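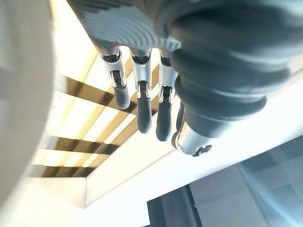
Ceiling too bright now?

ailbhe_of
Posts: 200
Evening all. After a lot of dithering I've finally done the ceiling in the back room, two coats of brilliant white where there used to be a sort of elderly cream, and I've gone from complaining that I couldn't see what I was doing to squinting at my own workbench. It's lovely first thing in the morning, I'll give it that, but once the lights go on it all comes bouncing back down and my eyes are tired by 9. Has anyone toned one down without starting from scratch? I have half a tin of the old cream left and a strong wish never to go up that ladder again.

Urs Auer
Leave the paint alone, Ailbhe, and look at your bulbs first. We had just the same in our hall and I was all set to repaint the lot when my wife swapped the cool white bulbs for warm ones, and that was the end of the matter. What have you got in there at the moment?

ailbhe_of
Posts: 200
Two long fittings that came with the house, and I couldn't tell you more than that! They hum a bit in November when the room's cold. I'll have a look at the tubes tomorrow if I can find my glasses.

Ursina B
I'm going to disagree with Urs, sorry. Bulbs help, but brilliant white is a hard colour over a bench, and warm bulbs on it just turn everything the shade of weak tea. I'd go over it with a soft off-white in dead matt. It's the sheen that does the damage more often than the colour – is yours a silk finish by any chance?

Urs Auer
Weak tea is a bit unfair. It depends entirely on the bulb, and a bulb can go back to the shop.

ailbhe_of
Posts: 200
Oh dear, yes, it says silk on the lid. It was on offer.

ivars_uibo
Then Ursina has it, I think. Give it a light sand before the matt goes on or it may not grip very well, and put a sheet over everything you care about, as the dust gets into the drawers whatever you do. An extension pole saves most of the ladder. Mine cost around 20 and I've lent it to half the street.

Having said that, I wouldn't go too creamy. I do a lot of small fiddly work with screws and hinges, and a pale ceiling is a great help when you're peering up underneath something and want to see its edges. My old one was a sad beige and I was forever reaching for the torch.

Ursina B
Agreed about the edges. Off-white, not cream. Keep the cream for the skirting, it's nice on a skirting.

ailbhe_of
Posts: 200
Right, matt off-white and a pole, and I'll try Urs's bulbs first as they're cheaper. Does the sanding have to be done by hand?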